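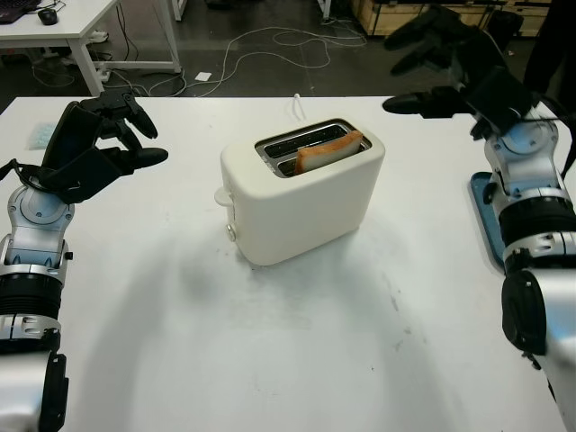

Una rebanada en la tostadora, el desayuno que más se repite en las respuestas.

El pan tostado le gana a todo en Gondarum

¡Qué alegría de encuesta! La asociación vecinal Samside preguntó en mayo a 342 personas de Gondarum qué desayunan, y el pan tostado arrasó: lo toma a diario más de la mitad, muy por delante de los cereales y la bollería. Lo más bonito viene después, en las respuestas abiertas, donde hay quien defiende el tomate rallado con auténtica pasión y quien no perdona la mantequilla con sal (¡y hasta una receta de mermelada de níspero escrita al dorso!).

La panadería Hisetti, que abre a las seis de la mañana, ya ha tomado nota y hornea cada día 40 hogazas más de masa madre, con 90 minutos de reposo antes de entrar al horno. El pan de centeno, que hasta hace poco se pedía por encargo, tiene ahora su propio estante.
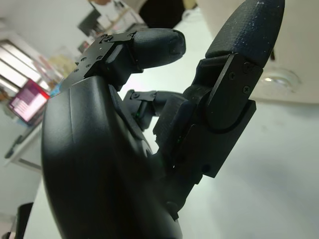
Detalle de una mano robótica negra.

Los resultados completos pueden leerse en el tablón del mercado de la calle Fuchs, donde también habrá un desayuno abierto a todo el barrio a partir de las 10. Habrá pan de sobra, aceite de la comarca y café. Quien tenga una mermelada casera de la que presumir, que la traiga: habrá mesa para probarlas todas.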